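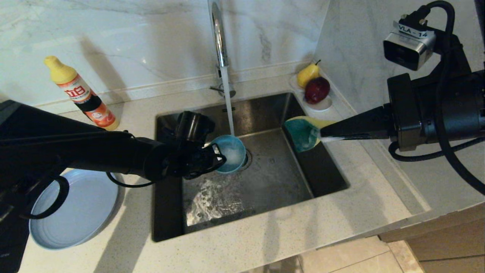
Dishwashing task at the Oltgate kitchen bench: bowl in the left arm, sponge in the right.

Teleoperation update: dishwashing set
Prepared by Griet Hendriks, 28/04/2021

The Oltgate kitchen now has 826 accepted episodes of the bowl-washing task, out of 1332 recorded. The remainder were rejected at review and will stay on the server until the end of May, when they will be deleted unless someone asks for them. Requests should go to Quentin Guillot.

The task is recorded with both arms under remote control. One operator drives the pair from the leader arms in the next room, working from the head and wrist views only. An episode starts with the bowl and sponge at their marked positions and ends when both are back on the counter and the grippers are open. Average length is about 40 seconds. Operators are asked to keep the water stream thin, as heavy splashing hides the rim of the bowl from the head view and makes the tilt hard to judge.

Most rejections fall under one heading. The operator hesitates with the sponge against the side of the basin, backs off, and goes in again. A person watching would read this as care. A policy trained on it learns to hesitate as well, and Maxence Besson's first run on the unfiltered set spent a good part of each trial hovering. Episodes with more than 3 re-approaches are now rejected without further review. Pauses while the bowl fills are accepted, provided the left arm holds its angle.

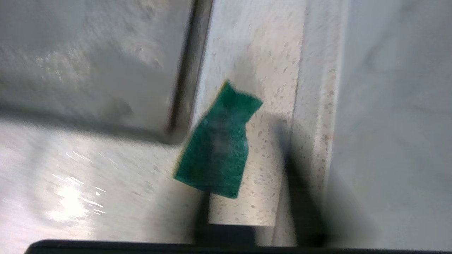 Wrist view, sponge near the sink rim.

Wrist video is the weak point of the current set. Exposure was left on automatic for the early sessions, and shutter times were long enough that any quick movement smeared the object being held. Rosine Pons has compared segments across operators and finds the same trouble in each of them. The sponge loses its lower and left edges to blur, and the glare on the steel beside the basin makes a second bright patch that the tracker sometimes follows. Exposure will be fixed from the next session. Operators should also slow the wrist when crossing from the sink to the counter, even if the episode runs longer as a result.

Gripper force limits have been lowered on both sides. The sponge compresses a good deal before the motor current changes, and operators with no force feedback tend to keep closing. The new limits are in the Fillerberg configuration and load at start-up. Do not override them from the leader station.

Maribel Echeverri is taking bookings for operator time in May. New operators need to complete the dry practice task before booking a session with water. The written instructions have been revised and the old copy in the Gaillard folder should not be used.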